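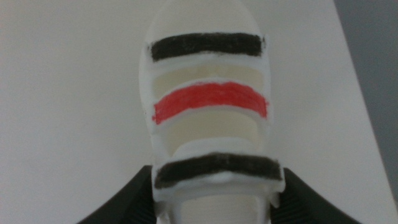
Black, red, black on white plastic. Streaks and one red smudge included at no extra charge!

I get asked a lot how I add color to my prints when all I ever seem to load is white filament, and the answer is pretty boring: I color them in by hand, at the kitchen table, usually on a Wednesday night with the radio on. No second spool, no filament swaps, no purge tower. If you only want color on a few raised bits (bars, letters, the rim of something) it takes half an hour and you probably own everything already.

What you need

A finished white print with raised areas
Paint markers or permanent markers, in the colors you want
Sandpaper, 1000 grit and 3000 grit
Cotton swabs
Rubbing alcohol
A scrap print to practice on (please don't skip the scrap print)

Step 1. Clean it up

Pick off any strings and go over the faces you want to color with the 1000 grit, just a few light passes. I do the 3000 after that if the face is going to be looked at up close, but for a matte look you can stop at 1000. Wash off the dust with dish soap and let the thing dry overnight. I used to give it ten minutes and then wonder why my black went gray and patchy.

Step 2. Test on scrap

Printed plastic has layer lines, and thin ink loves to run along them like water down a gutter. Draw a short line on your scrap and wait a minute. If it creeps, try a thicker paint marker, or brush on a thin coat of clear matte sealer first. My friend Marisol Ticona swears by two coats of sealer. I've never had the patience for more than one.

Step 3. Light color first

Do your red (or yellow, or whatever) before you touch the black. A stray bit of red can be covered with black later, but going the other way is hopeless. Hold the marker nearly flat so the side of the tip rides on top of the bar and can't dip into the openings. Pull in one direction, from the middle out toward each end, and stop a little short of the rim. A thin white border looks nice, and it gives you somewhere to chicken out.

Step 4. Then the dark

Same idea, but go slower. Black shows every stroke, and on a textured surface you'll get some fuzziness no matter what. Wait for the first coat to dry completely before adding a second, or the tip drags up what you just put down. I leave mine an hour and go make dinner.

Step 5. Fix the oopsies

Dampen a swab with alcohol, squeeze it almost dry, and dab at the smudge. Don't rub! Rubbing pushes the pigment down into the layer lines and then you have a pink rim forever. For specks on the white parts, a tiny folded corner of the 1000 grit works better than alcohol.

If you want to seal the whole piece, spray from a good distance and do a mist coat first. Some markers bleed under sealer, so spray your scrap before you spray the real one.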